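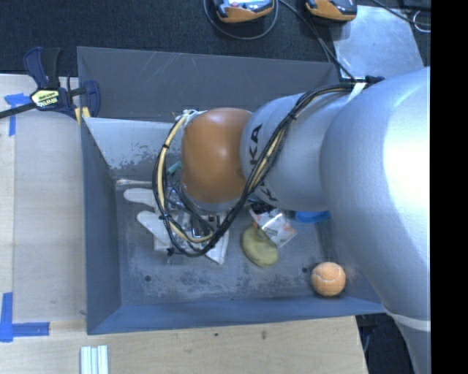

Halyna Stasiv wrote in to ask why her quote for a bin-picking cell came to nearly double the price of the arm, and whether she was being taken for a ride. Probably not, Halyna! I get some version of that every month, so it goes first.

Why does the whole cell cost so much more than the arm?
Because the arm is the part with the brochure. The rest of it is mounting, cabling, the gripper, the cameras, a safety review, and a big pile of somebody's hours. When I put together my first budget I had one line for the robot and one line called "other" (I know, I know). "Other" won. These days I give every piece its own line, even the ones that look silly, like clamps and tape.

Do I really need to budget for cables?
Yes, and more than you think. An arm that works over a bin all day bends its cables all day, and the bundle needs enough slack to reach every corner without snagging on what's inside. Ask for a full spare set with the original order. I paid $879 for mine and grumbled about it, and then one connector went in July and we were running again before lunch. Buy a bag of 100 ties as well. You'll use them.

Should I buy new or used?
I've done both. Dirk Peeters, who sold me my used one, was good enough to tell me what questions I should have been asking him: hours on the controller, when the joints were last greased, whether the software license moves with the machine. That last one matters most for your wallet. Get the answer in writing before any money changes hands.

What about the bin? Can I just use one I have?
You can, and I'd start there. A scuffed metal bin with sloping sides is fine for a trial. Just know that tall walls mean the arm has to come in from above at a decent angle, and things love to settle into the corners. If your supplier ran their demo with a shallow tray, ask them to run it again with your bin.

What should I test with before I sign?
The ugliest mix you can put together. A tennis ball is easy on the eyes and easy to find. Shiny see-through packaging is where I've watched good systems get confused, and anything dark wedged under something else is nearly as bad. Fill a box with your own stuff, mail it to the supplier, and ask to watch the run live. Emura let me do this over video for four hours straight. Jetora sent me an edited clip. You can guess who got the order.

How long from purchase order to first useful pick?
My last one took six months. The hardware showed up in the first half of that, and then there was a long stretch of moving the bin over an inch, trying again, moving it back... Mark the spot on your bench with tape once you're happy with it, and clamp what can be clamped. If the bin gets bumped, somebody loses an afternoon.

How much floor space should I plan for?
Take the footprint on the drawing and then walk around it with your arms out. You need room for the table, the bin, the full swing of the arm, and a person with a laptop who'd like to sit down. Beatrice Biwott emailed to say her team at Kalside drew theirs on the floor in chalk for a week first, and I wish I'd thought of that.

Lease or buy?
If you're still finding out whether picking makes sense for you, lease. The monthly number stings a bit, but you can hand the thing back. Read the part about wear and tear very slowly - Kravchuk's contract had scratches on the paint listed as damage, and I got them to strike that line just by asking.

Who pays for training?
You do, one way or another. I ask for two people to be trained on site as part of the purchase price, and I've never been refused. One person isn't enough. People take vacations.

Can you look over my quote?
Sure, if it's four pages or fewer. Black out the supplier's name if you signed anything, and tell me what you're picking and how many hours a day you plan to run. I answer on weekends, mostly.

Last updated March 28, 2026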